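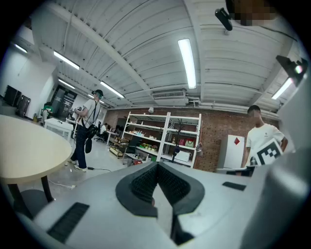

Momlow hand-held gripper kit: tracking jumps after calibration, is the marker board at fault?

Asked 8/6/24 in Hardware > Data capture

We bought two of the Momlow hand-held gripper kits through Lodura. The base kit has the gripper, the camera mount and the printed calibration board. Setup went by the manual: one person holds the board in front of the chest, the other moves the gripper through the listed poses. The software reports a pass on both units.

When I replay a recording, the position jumps sideways by 3 cm or so whenever the gripper turns toward the ceiling. Floor and table views are fine. Same result on both units, firmware as shipped. Room has fluorescent tubes and a light-colored ribbed ceiling. Is this a bad calibration, or do I need the Asine tracking add-on? Lodura quoted $270 for it and I would rather not pay that to find out.

3 answers

Answer 1 (accepted)
A pass only means the board was found in enough images. It says nothing about how well the edges of the lens are covered. Open the report and look at the coverage plot. If the corners are blank, run it again with the board close to the camera and tilted, and have the holder stand still. Then lock exposure. On auto, the tubes push exposure down when you point up and the tracker loses detail on the ceiling. A repeating ceiling pattern is also hard for it, as one rib matches the next. Put up a few posters or large printed tags at uneven spacing. I would do all of this before buying anything.

Comment from asker: Corners were blank. Recalibrated and locked exposure, jump is now under 1 cm. Have not done the ceiling yet.

Answer 2
The Asine add-on works, but check the mount. The bracket for the older gripper body does not fit the current one, and the Fu adapter plate is sold separately. We have had ours since April. Drift is lower. Battery life is worse.

Answer 3
same problem here, following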